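Durport Quarterly - Opinion

The Case Against the Default Service Charge

December

By Nives Bianchini

Print this article | E-mail this article

Hotels and conference venues in this region add a service charge to catered events as a matter of course. The charge is a percentage of the food and beverage subtotal, it appears on the contract beneath the per-head price, and in most cases it is taxed. I have read a good many of these contracts in the past two years, first as a buyer and later as a reviewer for other buyers. My position is that the percentage charge should be abolished for contracted events and replaced with a stated labor line. The objection is to the method of calculation. I have no quarrel with the amount in every case, and in a few cases I think the amount is too low.

The defect is simple. A percentage of the menu price measures the menu price. It does not measure service. If a group changes its lunch from soup to salmon, the subtotal rises and the service charge rises with it, although the same number of plates are carried the same distance by the same people. If the group drops a course and asks for a room to be reset twice between sessions, the charge falls while the work increases. A fee that moves in the opposite direction from the cost it claims to cover is badly designed.

Breaks show the problem most clearly. Drinks set out for self-service are usually sold per person, per half day. The labor consists of setting up, one or two visits to refill, and clearing. It is nearly the same for 30 guests as for 50. Under a percentage, the larger group pays far more for that labor, and neither the venue nor the client can say what the extra money bought.
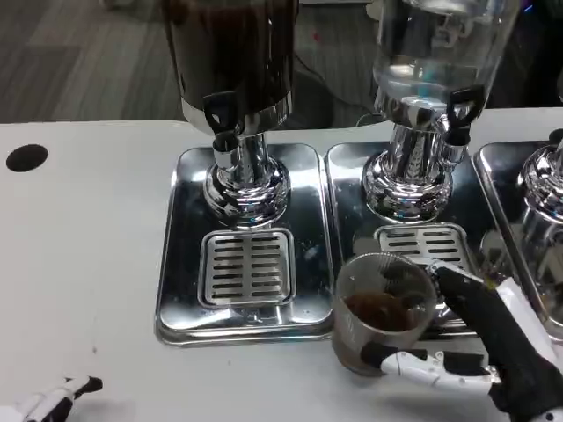

What the contract says, and what it leaves out

The wording deserves closer reading than it gets. A contract from a venue in Erkby, which I reviewed for a trade association with 52 attendees, contained the phrase "service and administration." The association's organizer, Tsung-han Kao, assumed that this went to the serving staff. He told his members so, and as a result no gratuity was collected. The banquet manager later confirmed in writing that a portion was kept by the house for "administration" and that the portion was not disclosed. Nothing in the document was false. It was drafted so that a reasonable reader would draw the wrong conclusion, and I count that as a fault in the drafting.

Setup fees are the second item. Many venues charge the percentage and then add a flat fee for setup, a flat fee for a bar attendant, and a flat fee for small groups. Each of those is a labor charge. Once they are listed separately, the percentage no longer has a clear subject. I have asked several venues what remains for it to cover and the usual reply is "overhead." Overhead belongs in the price.

The third item is tax. Where a mandatory charge is taxable, the client pays tax on a number that was itself computed from another number, and the true per-head cost cannot be read anywhere on the page. At one event in Quinlan, the quoted beverage price and the invoiced beverage cost differed enough to put the organizer over budget by 2,000 before anyone had ordered anything extra. She had multiplied correctly. She had multiplied the wrong figure.

The usual defense

Ferhat Türkmen, who managed banquets in Durport for many years and disagrees with nearly all of the above, has given me the best version of the other side. His argument is that a percentage is predictable for the venue, that it rises with wages over time without being renegotiated, and that clients who see a labor line will try to cut it. The first two points are sound from the seller's side. The third I accept as a real risk. Some clients will ask for one server where two are needed, and the guests will wait.

My answer is that a venue can set a minimum. It already does so for guest counts, for room hire and for the bar. A line reading "4 staff, 4 hours, minimum" is easy to write and easy to defend - and it gives the client something that can be checked on the day. A percentage cannot be checked on the day, or afterward.

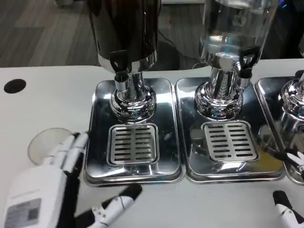
NIVES BIANCHINI
Contributing Writer, Contracts and Procurement

Until the practice changes, buyers should ask for three things before signing. Ask for the all-in price per head, with every charge and tax included. Ask what share of the service charge is paid to staff, and have the answer put in the contract. Ask for the staffing level in numbers. A venue that declines the second request has still given you useful information.

Some venues will refuse all of it on the ground that their system cannot print such an invoice. I have heard this more than once. The Wondell conference hall said the same thing, and produced a corrected invoice the following morning.

Related items

Reading an Attrition Clause
Room Hire Minimums: A Reply, by Róisín Hennessy
Letters: Who Keeps the Corkage?
Deposits and Cancellation Dates Compared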